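Drawers, Dents and Demonstrations: A Month of Teaching at Whiteley
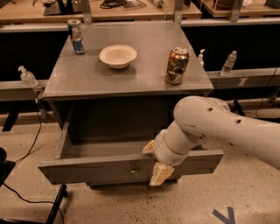

When we kicked off the example drive at the start of March, the plan on the whiteboard read, in full, "get lots of drawers." We've come a long way since then! Our household-tasks project (Flirkum, for anyone who missed the naming vote) now has a proper collecting routine, a task list that people argue over at lunch, and a growing pile of recordings that Chelsea Blackburn's team is already feeding into the first training runs.

For readers in the other groups, a quick word on how it works. One person guides the arm through a task from start to finish, and the system stores what the cameras saw along with every joint position and every open or close of the fingers. Do that enough times, with enough variety, and the model starts to pick up what the task is about. The catch is that word variety. If the drawer always starts in the same spot, the model learns the spot. If the cans always stand in the same corner, it learns the corner.

So we shuffle. Before each run the operator pulls a card from Derek Haworth's deck, and the card says what goes on top of the cabinet, how far the drawer begins from closed, and where the cabinet sits relative to the base. Derek wrote the first deck in an afternoon and has been adding to it ever since (please stop handing him cards that say "upside down"). We do 10 runs per card, then swap operators, which matters more than we expected. Jordan Bellamy goes in slow and straight. King-fai Sin comes in at an angle and corrects at the last moment. Both ways get the job done, and we want the model to see both.

Drawers have been the big lesson of the month. Opening one sounds like the simplest thing in the world until you try it through a controller. You have to decide whether to take the knob or hook the top edge of the front panel, and once it starts to move you have to pull along the line of the runners or the whole thing binds. Closing is its own task with its own card stack, and a surprisingly fun one. We originally told everybody to use the knob every time, to keep the data tidy. Chelsea talked us out of that. People at home grab drawers any way they like, and she would much prefer a slightly messy set with several good strategies in it to a tidy one with a single strategy. From now on, use the knob or the edge as feels natural, and note which one in the log.

On the subject of cans: yes, dented ones are welcome. Dennis Holroyd found that an early model trained only on fresh cans got quite confused by anything with a crumpled side, and he has been lobbying for battered packaging ever since. There's a bin by the door at Whiteley. Rinse first, please.

A few changes to the routine, so that we're all doing the same thing:

Failed runs stay in. If you slip off the drawer or knock something over, finish the run if it's safe to, and mark it as a miss. Dennis is using the misses to train a separate checker, and he doesn't have nearly enough of them.

Don't tidy the background. Leave the bottles, cables and counter clutter wherever the day has left them. The only things we control are the ones on the card.

Pause for a full 2 seconds at the end of each run before you hit stop. The Clatex software clips the tail of the recording if you're too quick, and we lost a whole batch of otherwise lovely drawer closings that way.

Write the log line right after the run and not at the end of the shift. Short is fine. "Edge, slow, one regrasp" is a perfect log line.

We also have our first little result to share. King-fai trained a small model on the opening runs alone and let it loose on a card it had never seen, and it opened the drawer on four of 12 tries. That's early, and nobody should be ordering cake. Still, on one of those tries it missed its first grasp, backed off, and went in again by itself, and the noise in the room was something to hear. Those recoveries came from your recordings!

Next up is putting things into the drawer, then taking them out again, with the Gedent grippers joining later if the mounts arrive in time. We could use around four more operators. No experience is needed, and Jordan will sit with you for your first session. Put your name on the sheet outside the lab or catch Jordan in the hallway. If you've got an odd bowl or a sticky drawer at home that you'd be willing to part with, bring that too.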